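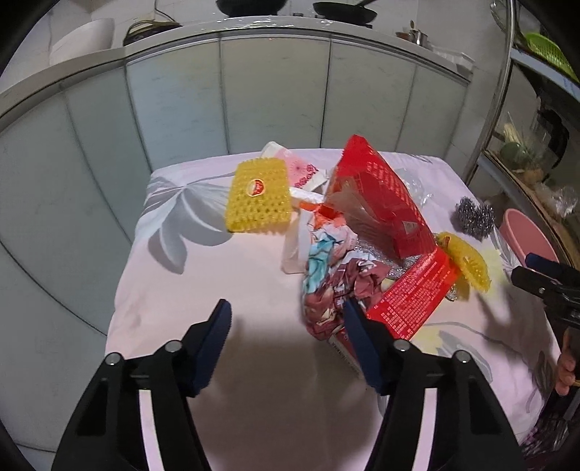

Call for participants: graduate writing and peer review groups

The Crichton Graduate Centre is seeking doctoral and research master's students to take part in a study of structured peer review during thesis writing. The study runs over one semester, beginning in March, and is open to candidates in any discipline.

What is involved

Participants are placed in groups of four, mixed by field and stage of candidature. Each group meets every second week for 50 minutes, either at the Flurkisside campus or online. Before each meeting, members upload up to 1,000 words of draft text to Flollow, the centre's document sharing system, and read the drafts of the other members.

There are 8 meetings in total. After the first and last, participants complete a short questionnaire on writing habits, supervision and contact with other researchers. Draft text is not analysed or kept by the study team, and supervisors are not told who has enrolled.

Eligibility

Applicants must:
be enrolled full time or part time in a research degree
have completed confirmation of candidature, or expect to do so before the semester ends
be able to attend at least six meetings
not be on leave during the study period

Students who have already submitted a thesis for examination are not eligible.

Payment and support

Participants receive a gift card after returning the second questionnaire. Travel between the Flinside and Flurkisside campuses is reimbursed at the standard student rate. Captioning and other access arrangements can be organised on request.

How to apply

Complete the expression of interest form on the Graduate Centre page. Include your discipline, year of candidature, preferred campus and any times you cannot attend. Groups meet at 10 am or 4 pm. Places are allocated by field to keep the groups mixed, and applicants who are not placed will be put on a waiting list for the following semester.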